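Notebook, August -- open day at Morikawa

Writing this up the same evening, before my notes stop making sense to me. Jitendra and I went over to the Morikawa workshop for their open day and stayed until they started switching the lights off. Best visit I've been on in ages! If anyone from our bench gets the chance next time, go.

Arrived 9:40, signed in, got a paper badge and a coffee. Fabrice Bouvier was running the hand-held gripper station and that's where we spent most of the morning. The idea there is that a person holds the gripper and does the task by hand, with the camera on the tool recording what the fingers are doing, and those recordings then go into training the arm. I had read plenty on this and had still never had one in my hand. It's lighter than I expected and the trigger travel is longer than I expected. My thumb was in the wrong place for the first few tries (Fabrice moved it for me, very patiently).

Their collection routine, as I got it down:

Start with the fingers open over the table, low, and hold still for 2 seconds. Then reach, close, lift, place, open, back to the start pose. Fabrice wants the start pose boring and the same every time. The still part at the beginning is what they use to line up the camera with the trigger signal, and if you rush it the whole recording goes in the bin. I lost two that way. Jitendra lost none and has mentioned it.

They aim for 300 good recordings of a task before they train anything on it. The cup task is at 575 now and Fabrice thinks the last hundred or so did more for them than the first, as by then people had loosened up and were reaching from odd angles.

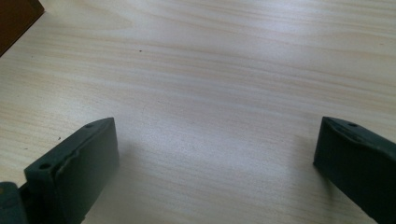 Tool view at the start pose, fingers open over bare tabletop. Note the glare across the middle of the wood.

The glare was the thing I kept asking about. On a pale, slightly shiny table like that the reflection washes the grain out, and I assumed they'd want a matte mat over it. Mamta Thakur (she does the training side) said they tried a gray mat for a while and the model got very good at working on gray mats. So now they leave the surface alone and let the lighting change through the day. What they do check is that both fingertips are in view with the fingers fully open, and that they stand out well against whatever is behind them. Dark green fingers on light wood, no trouble at all. She was less sure about dark countertops. We have a dark countertop!! Must try this before we print anything.

Also asked Mamta about the small round holes in the fingers. I wanted to know if we could bolt our own pads on there. She said maybe, send her a drawing. Jitendra will do the drawing.

Late morning was the arm demo in the big room. Same style of fingers, arm does the cup task from the trained model. Six runs, different starting spots each time, visitors choosing where the cup went. Five clean, and on the remaining run it closed a little early and nudged the cup, then backed off and went again and got it. I liked that one best of the lot. Nobody had shown it a retry on purpose, according to Mamta, but people fumble when they record and some of those fumbles stayed in the set. We have been throwing ours out. Worth a proper conversation at group meeting.

Somebody behind me asked whether the arm would work with the lights dimmed, so they dimmed them, and it was slower and hesitated over the cup but it did the job. Big cheer from the school group.

After lunch Babita Mathur gave a short talk on Tralis, their software for sorting through recordings. You scrub along, mark good or bad, and it flags the ones where the start pose wanders. I got to sit down and drive it for a bit. Sorting goes fast once you know the keys, and I would like it very much. She says they'll share a copy with labs that send back comments. I said yes on behalf of all of us, hope that's fine.

Mohit was there too, from Kaltard, poking at the trigger spring with a pencil. He reckons a softer spring would save wrists on long sessions. My wrist agrees, it's sore as I write this.

To do from all this:

-- Try the start pose hold on our rig, full 2 seconds, use a clock and don't guess
-- Light board vs. our dark countertop, same task, compare
-- Dig the fumbled recordings out of the discard folder before Jitendra's next cleanup
-- Drawing of pads to Mamta (Jitendra)
-- Write to Babita re Tralis copy
-- Ask Fabrice which spring they use, I forgot

Left at 4:15 with a bag of printed fingertip samples, which are in the top drawer next to the calipers. Please put them back in the bag after you've played with them.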